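¿Por qué hay que ordenar los bloques?

Cuando termina el juego, los bloques suelen acabar todos juntos en el mismo sitio: una caja, un cajón, una bandeja. Caen como caen. Unos quedan tumbados, otros cruzados y otros apoyados encima del vecino. Eso se llama un montón, y un montón tiene más cosas que aprender de lo que parece.

Qué es clasificar

Clasificar es hacer grupos con las cosas que se parecen en algo. Ese «algo» lo eliges tú. Puede ser el color, el tamaño, la forma o el material. Lo importante es elegir una regla y no cambiarla a mitad del trabajo. Si empiezas por el color y después metes un bloque en el grupo «porque es largo», los grupos dejan de tener sentido.

Con bloques de dos colores, la regla más fácil es esta: los rojos a un lado, los verdes al otro. Si dos rojos no son del mismo tono, uno más oscuro y otro más claro, siguen siendo rojos. La sombra también engaña. Un bloque que está en el fondo de un recipiente, pegado a la pared, recibe menos luz y parece más oscuro que cuando lo sacas y lo acercas a la ventana.
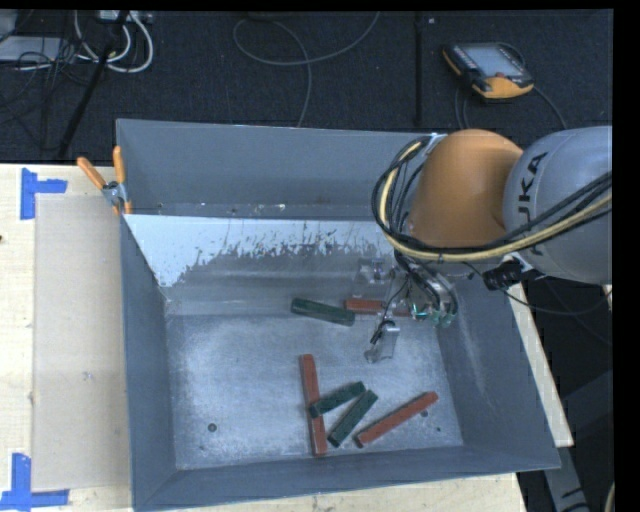

Para deshacer un montón conviene mirar antes de tocar. Busca primero el bloque que está encima de otro y cógelo. Si tiras del que está debajo, el de arriba se mueve y puede empujar a los demás. Después ve a por los que están sueltos y deja para el final los que están pegados a un borde, que son más difíciles de agarrar.

Un bloque largo se coge mejor por el centro. Si lo agarras por una punta, la otra pesa más y se inclina hacia abajo. Haz la prueba con una regla de clase: sujétala con 2 dedos por un extremo y luego por la mitad. Notarás la diferencia enseguida.

Dónde se guardan

Un recipiente de metal aguanta muchos golpes, aunque se raya. Las rayas, los arañazos y las manchas del fondo aparecen con el uso. Hace ruido cuando algo cae dentro, así que es mejor posar las piezas que soltarlas desde arriba. El cartón no suena tanto, pero se dobla y se estropea si se moja.

Si las paredes están inclinadas hacia fuera, la boca es más ancha que el suelo y la mano entra con más facilidad. Las piezas también resbalan por la pared hasta el fondo.

En el taller de juegos Marneretti guardamos más de 4000 bloques. Los de la colección Mumer van por colores y los de la colección Pravora, por tamaños. Cada caja lleva una etiqueta, y en abril las vaciamos todas para limpiar el polvo y las pelusas.

Prueba en casa

Necesitas bloques o lápices de colores y 2 cajas.

Pon todas las piezas juntas en una bandeja.
Elige una regla y dila en voz alta.
Coge las piezas de una en una y repártelas.
Cuando acabes, vuelve a mezclarlas y prueba con otra regla.

¿Han salido los mismos grupos? Seguramente no. Una pieza roja y larga estaba antes con las rojas y ahora está con las largas. La pieza es la misma y solo ha cambiado la regla.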